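Workshop notebook – March, game room table

Back at it at 9:15, coffee in hand. Frida Brynjólfsdóttir had left me a note on the bench saying the table "pulls left by the window end," which is her polite way of saying she lost. She's right though! I rolled the cue ball slowly down the long side a bunch of times and it drifted every time I let it die near the far end.

Level first. Put the Bostis level on the slate line at both ends and across the middle. The foot end was low on one corner, so I slid a Kutby shim under that leg, checked again, took it out, cut it thinner, put it back. (Next time start thin. I write this every time and I never start thin.) Rolled the ball again and the drift was mostly gone, but it still goes a hair left when it's really crawling. Leaving it until the floor has settled under the new shim.

Cloth next. Brushed it from head to foot in straight strokes, no circles, then went over it with the little Thorlacius vacuum on low. A surprising amount of chalk came up along the cushions. There's a shiny track where everybody breaks from, and that isn't coming out with a brush. I'd like to get one more season out of this green before we pay for new cloth, and Frida agrees, so that's settled for now.

Cushions: thumped my way all the way around with the side of my hand. One dead spot on the left long rail, near the middle pocket. Sounds like a loose bolt to me – I can get a wrench up there but I need somebody to hold the rail steady while I turn it. Frida, that's you.

Balls. Washed them in 600 ml of warm water with a small squirt of dish soap, 15 minutes, then dried each one on an old T-shirt. A bit of Bodura polish on the cue ball only, because it had that gray bloom on it. Held them under the lamp to look for chips. The 6 has a tiny nick, still fine to play. The rest are scuffed the way old balls are scuffed, and I'm not going to fuss over it.

Then the fun part, which is putting balls on the felt by hand and checking how they sit next to each other. You want a striped one beside the cue ball, nearly kissing, and then you watch whether they stay put or creep apart.
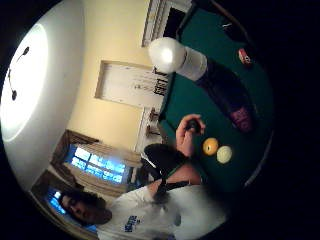
Still to do

Tighten that rail bolt (two people, see above).
Recheck the level at the foot end, same corner, before anybody plays a serious game on it.
Order more chalk, the blue kind. The last order came to 47 dollars with the tips, so maybe ask if we can skip the tips this time.
Frida wants a rematch after the bolt is done. Fine by me, but she's breaking from the other side of that shiny track.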